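Besuch der Schülerzeitungsredaktion an der Partnerschule in Tramness

Bericht der Arbeitsgemeinschaft Schulpresse

Im Mai reiste eine Gruppe von 12 Schülerinnen und Schülern der Arbeitsgemeinschaft Schulpresse nach Tramness, um die Redaktion der dortigen Schülerzeitung »Jotdale« kennenzulernen. Begleitet wurde sie von Vasiliki Xenos, die die Arbeitsgemeinschaft leitet, und von Aarne Valtonen, Fachlehrer für Deutsch und Geschichte. Die Einladung ging auf einen Briefwechsel zwischen beiden Redaktionen im vergangenen Schuljahr zurück. Gegenstand des Besuchs waren die Arbeitsweise einer regelmäßig erscheinenden Schülerzeitung und die Zusammenarbeit mit einer örtlichen Lokalredaktion, die an unserer Schule bislang nicht besteht.

Empfang und Rundgang

Die Gruppe wurde um 9.30 Uhr von Schulleiterin Evangelia Stefanou in der Aula begrüßt. In ihrer Ansprache erinnerte sie daran, dass die Schule im Jahr 1906 als Lehrerseminar gegründet wurde und erst nach mehreren Umbauten ihre heutige Gestalt erhielt. Die ersten Ausgaben der Schülerzeitung, damals noch von Hand vervielfältigt, liegen im Schularchiv und konnten dort eingesehen werden. Besonderes Interesse fand eine Folge von Leserbriefen, in denen über die Länge der großen Pause gestritten wurde. Der Streit zog sich über drei Ausgaben und endete mit einer Stellungnahme des damaligen Rektors, die im Wortlaut abgedruckt ist.

Der anschließende Rundgang führte durch die Bibliothek, die Fachräume der Naturwissenschaften und den Redaktionsraum im Obergeschoss. Die Bibliothek ist auch am Nachmittag geöffnet und wird von der Redaktion für Interviews genutzt, die Ruhe verlangen.

Teilnahme an der Redaktionssitzung

Von 10.45 Uhr an nahm unsere Gruppe an einer regulären Sitzung teil. Geleitet wurde sie von Chefredakteur Teodoro Espiritu, Schüler der 12. Klasse. Auf der Tagesordnung standen die Blattkritik der letzten Ausgabe, die Verteilung der Themen und die Frage, ob Kolumnen künftig mit Bild der Verfasserin oder des Verfassers erscheinen sollen. Letzteres wurde nach längerer Aussprache vertagt.

Bemerkenswert erschien unseren Teilnehmenden die Regelung für Kolumnen. Wer eine Kolumne übernimmt, verpflichtet sich für ein Schulhalbjahr und legt zu Beginn eine Liste möglicher Themen vor. Jeder Text wird von zwei Mitgliedern der Redaktion gegengelesen, von denen eines aus einer anderen Jahrgangsstufe stammt. Änderungen am Inhalt bedürfen der Zustimmung der Verfasserin oder des Verfassers. Kürzungen aus Platzgründen darf die Schlussredaktion selbst vornehmen – ein Punkt, der auch in Tramness nicht unumstritten ist.

Eine Ausgabe umfasst in der Regel 8 Seiten. Der Umfang wurde vor zwei Jahren verringert, nachdem sich die Beschaffung von Anzeigen als zu zeitaufwendig erwiesen hatte. Seither erscheint »Jotdale« häufiger, und die Terminankündigungen sind bei Erscheinen noch aktuell.

Besuch in der Lokalredaktion

Nach dem Mittagessen in der Mensa ging die Gruppe zu Fuß zum »Claltthorpe Boten«, der einmal im Monat eine von Schülerinnen und Schülern verfasste Kolumne abdruckt. Redakteur Lambros Stergiou erläuterte das Auswahlverfahren. Bewerberinnen und Bewerber reichen zwei Probetexte ein, einen zu einem freien und einen zu einem vorgegebenen Thema. Im laufenden Jahr gingen 10 Bewerbungen ein.
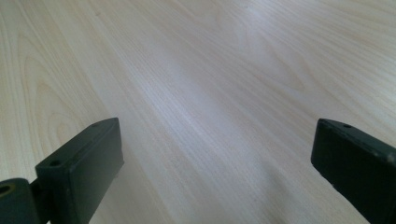 Herr Stergiou legte dar, dass die Redaktion vor allem auf genaue Beobachtung achte. Viele Probetexte begännen mit allgemeinen Betrachtungen über die Jugend und kämen erst im letzten Absatz auf das zu sprechen, was die Verfasserin oder der Verfasser selbst erlebt habe. Er empfahl, den ersten Absatz probeweise zu streichen und den Text dann noch einmal laut zu lesen. Auf Nachfrage ging er auch auf rechtliche Fragen ein, insbesondere auf den Umgang mit Namen von Mitschülern und auf die Freigabe wörtlicher Zitate.

Zum Abschluss bearbeiteten die Teilnehmenden in gemischten Gruppen eine Meldung über die Sperrung der Sporthalle Moschos. Die Fassungen wurden verlesen und besprochen. Die kürzeste kam mit vier Sätzen aus, ließ allerdings offen, ab wann die Halle wieder zur Verfügung steht.

Weiteres Vorgehen

Beide Redaktionen haben vereinbart, im kommenden Schuljahr je eine Kolumne der Partnerschule zu übernehmen. Die Regelung zum Gegenlesen wird in unserer Arbeitsgemeinschaft zunächst für zwei Ausgaben erprobt. Frau Xenos nimmt Themenvorschläge für die erste Austauschkolumne bis zum Beginn der Sommerferien entgegen. Ein Gegenbesuch aus Tramness ist für den Herbst vorgesehen; Familien, die einen Gast aufnehmen möchten, wenden sich bitte an Herrn Valtonen.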